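4.2 Scene-conditioned grasp selection in simulation

The planner described in Section 3 was evaluated in the Protuneck environment, a kitchen model in which a Franka arm is mounted on a fixed pedestal beside a long white counter. Household and decorative objects are placed on the counter by the Emden layout generator, which samples poses and rejects any arrangement with interpenetrating meshes. We generated 500 layouts and ran two episodes on each, for a total of 1,000 episodes.

Objects were chosen for the demands they place on perception. The statue is tall and has a raised arm, so a grasp that clears the torso may still strike a limb. The compact disc is nearly flush with the surface and gives the depth-based segmenter little to work with. Figure 3 shows both objects in one layout, with the gripper above the counter.

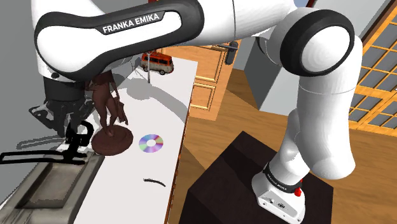 Figure 3. Simulated workspace with the robot on its pedestal. The statue, compact disc and toy van are on the counter; the sink and dish rack are at lower left.

For each target, the Flevbridge sampler proposes 40 candidate grasps. Candidates are first filtered for reachability and then ranked by the clearance between the finger geometry and the segmented point cloud. The highest-ranked grasp is passed to the trajectory optimizer. If no collision-free path is returned, the next candidate is tried.

Thin structures require separate treatment. The wire chair in Figure 4 is made of narrow rods, and at the default voxel size much of its back is lost from the occupancy map. We therefore refine the map locally – only within the bounding box of the target – before clearance is computed. The wind turbine blades are handled as obstacles in the same way. 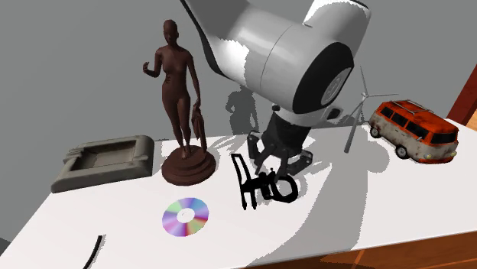
Figure 4. Gripper at the top of the wire chair model. The statue and disc are to the left of the chair; the toy van and wind turbine model are to the right.

With local refinement enabled, the planner completed 83 percent of episodes. The remaining failures were mostly missed contacts on the disc, where the Peltonen controller closed the fingers above the rim. These cases are examined in Section 4.3.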